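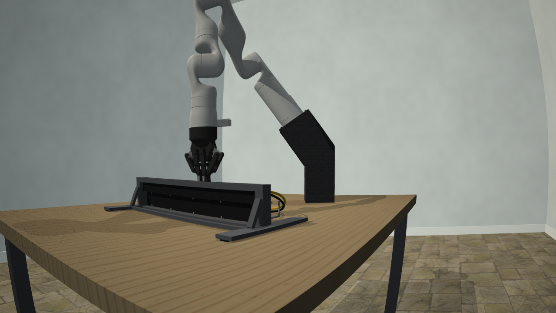
古い料理帳をいっしょに読んで、訳して、たまに作る人を募集します

はじめまして、の方も、いつもブログを読んでくださっている方も、こんにちは。前からちらちら書いていた「料理帳を読む会」、とうとう人を集めることにしました! 6月から始めます。申し込みの方法はずっと下のほうにありますので、お急ぎの方はそこまで飛ばしてください。時間のある方は、お茶でも淹れてどうぞ。長いです。

まず、何を読むのか。

シンデルブリッジ(Sindelbridge)という小さな町に、ローナ・ドラモンド(Lorna Drummond)さんという方が住んでいます。わたしが以前その隣のターンデール(Terndale)で暮らしていたとき、英語を教わるという名目で毎週お茶を飲みに行っていたお宅です。そのローナさんの台所の棚に、小麦粉の缶と並んで、革の背がぼろぼろになった帳面が一冊立っていました。彼女の家に代々伝わる手書きの料理帳です。最初のページに1779年と書いてあります。書きはじめたのは女中頭だった人らしく、途中で筆跡が変わって、たぶん娘か姪、そのあとにもうひとり、ものすごくせっかちな字の人が続きます。

レシピは全部で124。ただし「レシピ」と呼んでいいのか迷うものもかなり混じっています。しもやけの薬、インクの作り方、馬の咳止め、絹の靴下の洗い方。プディングの作り方の次のページに虫下しがあったりして、当時の人にとっては全部ひとつながりの「家のこと」だったんだなあと思います。

ローナさんがこの帳面をまるごと複写してわたしに送ってくれたのは、帰国してしばらくたってからでした。「あなたなら全部読むでしょう」という一筆つきで。読みますとも、と返事をして、ひとりで読みはじめて、ものの見事に行き詰まりました。

何が難しいかというと、まず字です。細長いs(ſ)がfに見えるという有名な話は、慣れれば平気になります。困るのは略語で、「ye」や「wch」くらいならいいんですけれど、書いた本人しかわからないような縮め方が次々に出てきます。それから綴り。同じページの中で、同じ単語が違う綴りで書いてあります。なつめぐ、にくずく、にくづく、みたいな感じで気分しだいなんです。さらに量。「シリングに載るだけの」「卵ほどの大きさのバター」「ちょうどよいだけの」。ちょうどよいってどれだけよ! と夜中に声が出ました。

で、ひとりでうんうん唸っているうちに、喫茶グレコでコーヒーを飲みながら常連さんたちに見せてみたんです。そうしたら、これが進む進む。英語は苦手だけど料理は毎日している、という方が「それ、水気を絞るってことじゃないの。だって次に油が出てくるでしょう」とおっしゃって、見直したらほんとうにそのとおりでした。わたしが三日悩んだ単語でした。裁縫をなさる方は布の名前をすぐ当てました(濾すのに使う布の種類がいちいち書いてあるんです)。昔、薬局で働いていたという方は、薬の単位の記号を見て「懐かしい」とおっしゃいました。懐かしいんですか、それが。

そんなわけで、これは大勢で読んだほうがいいものだと思いました。それがこの会の始まりです。

会でやること

一回につき、料理帳を見開きふたつ分くらい読みます。進み具合はその日しだいで、半ページで終わる日もあると思います。やり方は、

最初に、画像を印刷したものを配ります。みんなでじっとにらみます。読める単語から声に出していきます。順番に当てたりはしません。わかった人が言えばいいし、わからない人は「ここの字がニワトリに見える」とか言ってくれたらいいです。

それから、読めた文を日本語にします。直訳を誰かが黒板に書いて、みんなで直します。ここがいちばんもめると思います。「煮る」なのか「茹でる」なのか「炊く」なのか。グレコで試しに一ページやったときは、boil ひとつで店の看板を下ろす時刻まで話しこんでしまって、マスターに椅子を上げられました。

最後に残った時間で、今日の分のうちどれなら作れそうか相談します。そして何回かに一度、実際に作ります。作る回は別の場所(町の調理室)を借りる予定で、日程は参加者の方と相談して決めます。

時間は一回2時間。途中でお茶を飲みます。

訳したものは、ある程度たまったら小さな冊子にします。印刷は、わたしが前から年賀状やら何やらでお世話になっているテルカル(Terkar)印刷さんにお願いするつもりで、もう紙の見本まで見せてもらいました(気が早い)。生成りの、ちょっとざらっとした紙がとてもよかったです。冊子には参加した方のお名前を載せます。載せたくない方は載せません。ペンネームも歓迎です。ローナさんにも一冊送ります。彼女は日本語がまったく読めませんが、「縦に並んでいるところを見たい」そうなので、縦書きで組みます。

こんな人に来てほしいです

英語が得意な人。もちろん来てください。でも現代の英語がすらすら読めることと、この帳面が読めることは、あんまり関係がないみたいです。わたし自身がその証拠です。

料理をよくする人。ぜひ! 献立を毎日考えている人の勘は、辞書より先に答えにたどり着くことがあります。

料理をまったくしない人。います? いたら来てください。「なぜそこで冷ますんですか」と聞いてくれる人がいると、訳文がよくなります。当たり前と思って抜かしているところが見つかるんです。

字を読むのが好きな人。古文書を習っていたことがある方、お習字をやっている方、学校の先生で生徒の答案の字を毎日解読している方。文字の種類は違っても、筆の運びから次の字を推しはかる、という目は共通なんじゃないかと思っています。

日本語にうるさい人。これが実はいちばん欲しいかもしれません。わたしの訳文はどうも「〜させる」が多すぎるようで、下読みしてくれた妹に赤ペンで真っ赤にされました。「卵を泡立たせたのち冷めさせる」って、たしかに変ですよね。

絵が描ける人。冊子に挿絵がほしいです。道具の絵とか、果物の絵とか。料理帳のほうには絵がひとつもなく、余白にインクの染みと、誰かが試し書きをした羽根のようなものがあるだけです。

年齢は問いません。中学生以上でしたらおひとりでどうぞ。それより小さいお子さんは大人の方といっしょなら大丈夫です(作る回は楽しいと思いますよ。読む回は、うーん、退屈かも)。

毎回来られなくてもかまいません。一度だけ来てみる、も歓迎します。前の回の訳は次の回の最初に配りますので、飛び飛びでも話についていけます。

こんな人には向かないかもしれません

英会話の練習がしたい方。会は全部日本語で進めます。ローナさんとビデオ通話をする回を一度はやりたいのですが、そのときも訳しながらのんびり話します。

おしゃれなお菓子教室を期待している方。ごめんなさい、茶色いものしかできません。試しにひとつ作ってみたところ、家族に「これは……土?」と言われました。味はよかったんですよ。キャラウェイの入ったケーキです。茶色いだけで。

早く終わらせたい方。全部読み終わるのがいつになるか、わたしにもわかりません。

ちょっとだけ中身を

こういうのを読みます、という見本に、わたしが訳してみたものをいくつか載せておきますね。下訳なので、会でどんどん直してください。

「りんごのプディング 伯母上の流儀で
よきりんごを六つ、焼いてやわらかくなりたらば、身を匙にてかき出し、目の粗い布にて漉すべし。卵ほどのバター、好みの甘さになるまでの砂糖、レモンの皮を一つ分。卵の黄身をよく打ちて加え、冷めてから皿に敷いた生地に流す。窯が熱すぎれば台無しになる。伯母上はここにばら水を入れるが、わたくしは入れぬ。」

最後の一文、いいでしょう。伯母上の流儀で、と題しておきながら、伯母上には従わない。この「伯母上」はそのあとも何度も出てきて、そのたびに何かしら文句を言われています。塩が多い、酢をけちる、胡瓜を薄く切りすぎる。わたしはすっかり伯母上のファンです。

文体は、ためしに少し古めかしくしてみました。でも下読みの妹は「時代劇みたいで落ち着かない」と言います。ふつうの「です・ます」のほうがいいのか、料理本らしく「〜する」で切るのがいいのか。これも会で決めたいことのひとつです。

もうひとつ。

「胡瓜の漬けもの
小さくて固い胡瓜を、朝のうちに摘むこと。昼に摘んだものは苦い。塩水に浸し、卵が浮くほどの濃さにする。石の壺に入れ、葡萄の葉でおおう。葡萄の葉がなければキャベツの葉でもよいが、色は悪い。伯母上の胡瓜は色が悪い。」

ね? 伯母上、キャベツの葉を使ったんでしょうね。

「塩水は卵が浮くほど」というのは、わたしの祖母も梅干しだったか何かのときに似たようなことを言っていた気がするんです。もしご存じの方がいたら教えてください。こういう話が出てくるとページはちっとも進まないのですが、そのために集まるようなところもあります。

それから、三人目のせっかちな字の人の書いたもの。

「鰻 皮むく 切る 煮る 酒 玉ねぎ 良し」

以上です。全文です。この人のレシピはみんなこんな調子で、訳すのは楽なんですが、作れと言われたらお手上げです。ただ、最後に必ず「良し」か「悪し」か書いてあって、ひとつだけ「二度とせず」というのがあります。何の料理かは、会のお楽しみにとっておきます。

助っ人のこと

作る回には、フロリアン・リュティ(Florian Lüthi)さんが来てくださることになりました。パン屋さんです。うちの近所で薪の窯を使ってパンを焼いていらして、グレコのトーストもフロリアンさんのパンです(厚切りを頼んでください。薄切りだと良さが半分です)。

この料理帳の「窯」は、温度の目盛りなんてもちろんありません。「パンを出したあとの窯で」とか「紙が茶色くならぬほどの窯で」とか書いてあります。わたしにはさっぱりでしたが、フロリアンさんに見せたら「ああ、だいたい昼前ですね」とおっしゃいました。昼前。朝のパンを焼き終わって、窯がだんだん冷めていく途中のことだそうです。なるほどなあと思って、それ以来わたしは訳文の余白に「昼前」「三時のおやつのころ」などと書きこんでいます。家の電気オーブンでどうするかは、みんなで試しましょう。

日本語はとてもお上手ですし、いたって気さくな方です。ただ、酵母の話を始めると長いです。聞いてあげてください。わたしは好きです。

場所のこと

読む会のほうは、喫茶グレコの二階を使わせてもらいます。細い階段を上がった先の部屋で、黒板があります。階段がけっこう急なので、足もとが心配な方は申し込みのときに教えてください。一階の奥の席でやることもできますとマスターが言ってくれています。遠慮なさらずに。

駐車場はお店の分が少しだけなので、できれば歩きか自転車かバスでお願いします。バス停からは、坂をのぼらず、床屋さんの角を曲がるほうが楽です。地図だと坂のほうが近く見えるんですが、だまされないでください。

作る回の調理室は、予約がとれしだいお知らせします。エプロンと、髪の長い方はまとめるもの、それから持ち帰り用の入れ物を持ってきてください。茶色いものを持って帰っていただきます。

費用のこと

読む会は一回1000円です。飲みもの一杯と印刷代が入っています。ケーキを食べたい人は別に頼んでください。この時季はレモンのタルトがおすすめです。

作る回は材料によって変わるので、そのつど割り勘にします。古い料理帳だからといって贅沢なものばかりというわけでもないんですが、砂糖とバターと卵の量がすごいので、まったく安いともいえません。メースという香辛料(ナツメグの皮みたいなものです)をとにかくよく使うので、それはわたしがまとめて買っておきます。

冊子の印刷代は、できたときに売れた分でまかなえたらいいなと思っています。足りない分はわたしがかぶります。儲ける気はありませんし、儲かる見込みもないです!

わたしのほうから謝礼をお出しすることはできません。そこはごめんなさい。訳文をほかで使いたい方は、ひと声かけてください。複写の画像そのものはローナさんからお借りしているものなので、ネットに載せたり人に送ったりするのはなしでお願いします。配った紙は持ち帰って家で読んでくださって大丈夫です。書きこみも自由にどうぞ。

よく聞かれたこと

グレコに貼り紙をしたら、レジのところでいろいろ聞かれたので、まとめて書いておきます。

予習はいりますか、と聞かれました。いりません。したい人はしてもいいですが、答えを先に言わずにちょっと黙っていてくれるとうれしいです。みんなで「あっ」となる瞬間がなくなってしまうので。

辞書は何を持っていけばいいですか。電話に入っているので十分です。大きい辞書はわたしが持っていきます。重いので、階段の途中で出会ったら手を貸してください。

虫めがねはありますか。一本あります。愛用のをお持ちの方はぜひ。画像はなるべく大きく刷ります。それでも読みにくいという方には、もっと大きくしたものを作りますので言ってください。

アレルギーがあるのですが。作る回の材料は前もって全部お知らせします。ナッツ、とくにアーモンドがたびたび出てきます。小麦と卵と乳製品はほとんど毎回です。食べない参加のしかたもできますし、混ぜるところだけ、写真を撮るところだけ、でもいいです。お酒も意外と使います。甘い白ワインを、何にでも、じゃぶじゃぶと。車の方、お子さんのいる方のために、お酒ぬきの分も作りますね。

薬のレシピも試すんですか。試しません! 読むだけです。鉛だの水銀だのが平気で出てきますし、かたつむりを使うのもあります。訳すのはとても楽しいんですけれど、どうか家で試さないでください。冊子にもそう書きます。

オンラインで参加できますか。これはずいぶん悩みました。遠くの方からもお声がけいただいたので。今のところ、グレコの二階は電波がとても悪くて、つないでもきっと途切れ途切れになります。そのかわり、遠くの方には「お手紙組」をお願いしようと思っています。画像を刷ったものを郵送するので、おうちで読んで、読めたところまでを手紙でもメールでもいいので送ってもらう、というやり方です。読む会の日に、わたしが代わりに読み上げます。こちらは切手代だけご負担ください。じつは、ひとりで一枚とじっくり向き合うのもなかなかいいものなんですよ。

男性でもいいですか。もちろんです。なぜか何度も聞かれました。マスターも出ます(お店番をしながら、上がったり下りたりで)。

犬は。犬はごめんなさい。二階は食べもの屋さんの二階なので。お店の前につなぐところはあります。

わたしのこと

いちおう書いておきますね。わたしは本職の翻訳者ではありません。平日は町の水道の検針やらお問い合わせの電話やらを受ける仕事をしていて、翻訳の勉強はターンデールにいた頃に少しかじっただけです。夫の仕事についていった先で、言葉も車の運転もおぼつかず、最初の冬はほとんど家から出られませんでした。雨がね、横から降るんですよ。傘が役に立たない。それで、図書館の掲示板に出ていた「英語とお茶」という手書きの紙を見て、おそるおそる電話をかけたのがローナさんでした。

初めて行った日に出してもらったのが、この帳面に載っているジンジャーブレッドでした。ケーキのようなふわふわしたのを想像していたら、歯が立たないほど固い板で、ローナさんは平気な顔で紅茶に浸けて食べていました。わたしも真似をして浸けて、浸けすぎて、カップの底に沈めてしまって。匙で掬って食べたその味が、なんというか、今でもときどき夢に出てきます。

作る回の一回目は、そのジンジャーブレッドにするつもりです。これだけはもう読めています。ローナさんにコツも聞きました。「コツは、思っているより長く練ること。あとは紅茶をたっぷり」だそうです。

図書館の貼り紙に電話をかけるのは、わたしには勇気がいりました。なので、もしこれを読んで、行ってみたいけど知らない人ばかりだし、と迷っている方がいたら、そのままメールに書いてきてください。最初の日は階段の下で待っていますし、なんなら床屋さんの角まで迎えに行きます。

お手伝いしてくれる人も募集しています

参加とは別に、というか参加しながらでいいのですが、こういうことをしてくれる方がいたら助かります。

記録係。黒板に書いた訳を書き写して、あとで打ちこんでくださる方。わたしがやると自分の好きな訳ばかり残しそうなので、できれば別の方に。もめたときの候補も残しておいてほしいです。冊子の注に入れたいので。

ことば帳の係。出てきた道具や材料の名前を一覧にしていく係です。同じ単語をわたしがあちこちで違うふうに訳しているので(「小鍋」「片手鍋」「鍋」)、誰か見張ってください。几帳面な方に向いていると思います。

買い出し係。作る回の前に、わたしといっしょに市場と製菓材料のお店をまわる係。車を出してくれる方だととてもありがたいです。牛の脂(スエット)を扱っているお肉屋さんをご存じの方も、ぜひご一報ください。三軒で断られました。

お茶係は要りません。マスターがいるので。

どれも交代でいいですし、途中でやめてもいいです。やってみたら違った、ということはありますから。

日程と申し込み

読む会は6月から、月に二回を目安に開きます。昼の回と夕方の回を交互にするつもりですが、来てくれる方の都合を聞いてから決めます。申し込みのときに、来やすい曜日と時間帯を書いてください。グレコの定休日は使えません。

定員は、二階の椅子が足りるまで。多かったときは昼と夕方に分かれてもらうかもしれませんし、先に来ていただく方を抽選にするかもしれません。少なかったときは、少ないまま始めます。

申し込みは、このページの右上にある「お便り」から送ってください。グレコのレジ横に紙の申込書も置いてあります。書いてほしいのは、

お名前(呼ばれたい名前でいいです)
連絡のつくメールか電話
読む会、作る回、お手紙組のうちどれに興味があるか
来やすい曜日と時間帯
食べられないもの
階段のこと、字の大きさのこと、そのほか先に知らせておきたいこと
あなたの家の「これは何グラムと言われても困る」料理があれば、ひとつ

最後のは書かなくても大丈夫です。ただの好奇心です。先に申し込んでくださった方は「母の白和え」と書いてくれました。豆腐の水をどこまで切るかが、どうしても言葉にできないんだそうです。ほかの方は「インスタントラーメン(規定の水量だと薄い)」。なるほど。わたしのは、お正月の黒豆です。

お返事はわたしがひとりで書いているので、少し時間がかかることがあります。一週間たっても何も来なかったら、迷惑メールのところを見て、それでもなければもう一度送ってください。それか、夕方グレコの窓ぎわの席で赤ペンを持って唸っているのがわたしですので、声をかけてください。

申し込みの締め切りはとくに決めませんが、初回の紙を刷る都合があるので、初回から来たい方は今月のうちにご連絡いただけるとうれしいです。

それから、お祖母さまやひいお祖母さまの料理帳が家にあるという方。日本語のでも、どこの国のことばのでも。もし見せてもいいと思われたら、持ってきてくださいませんか。油の染みがついたのが見たいです。

2022年5月
料理帳を読む会 世話人より

追記 「黒板ではなくて今どきホワイトボードでは」とお便りをいただきました。黒板です。マスターが昔、塾をやめる知り合いから譲ってもらったものだそうで、チョークの粉が飛びますから、黒い服の方は奥の席へどうぞ。

追記の追記 牛の脂、見つかりました! 教えてくださった方、ありがとうございます。前の日までに電話で頼んでおけば取り分けてくれるそうです。これで茹でプディングが作れます。布で包んで長いこと茹でるやつです。大きい鍋を貸してくれる方、いませんか。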